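Wovero Makers Forum > Machines and cells > Setup and maintenance

Two-arm bagging cell, wrist camera focus and cable routing

hurgate_cell
January 24, 2018

Changed over our bench cell to bin liners and the wrist view is giving me grief. The focus was set for small blocks on the floor panel. With film right up against the gripper the picture goes to dark grey mush and the only thing sharp is the gripper itself. Fixed camera copes well enough.

Wrist view first, then the fixed one, same job.

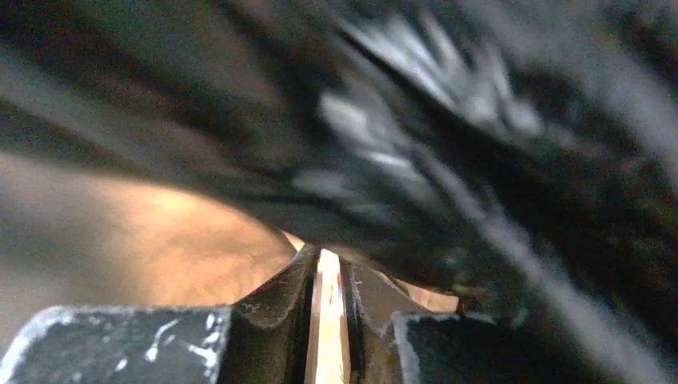
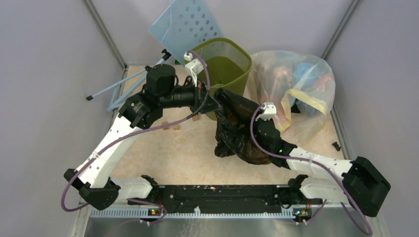 Options as I see them are to refocus closer and lose the far end, or tilt the bracket back. Samira Hourani did the original brackets and reckons tilt. I'd prefer to leave the brackets alone – every time they move I have to redo the calibration on both arms.

torque_stripe
Agree with Samira. Refocusing won't help if the bag is right on the lens. Film will always ride up towards the wrist when you pinch it near the edge.

Have you checked the cable on the left arm at full reach? Anything that goes over the wrist and back to the elbow needs slack at both ends.

hurgate_cell
Checked. Full wrist rotation both ways, no pull on the connector. It gets looked at every 1000 cycles along with the ties.

abu_h
Disagree on the tilt. We tried it at Abu Hammour and lost sight of the fingertips, so the close view was no use for picking anything small. Went back to the standard angle and did the bag work off the fixed camera. Wrist view only gets used for the approach.

torque_stripe
Depends on how far you tilted it.

abu_h
6 degrees. Tried 2 before that and couldn't see any difference.

m_takagi
Before anyone touches a bracket, look at the exposure. If it's on auto and metering the whole picture, black film will drag it up and blow out anything bright behind the gripper. Lock it with the floor panel in view, then see what you've got. Doesn't fix focus but the fold edges might come back.
Masanobu Takagi, Fullenby

hurgate_cell
It is on auto. Will lock it and run the same 163 picks again before I decide on the tilt.

abu_h
Wipe the lenses while you're in there.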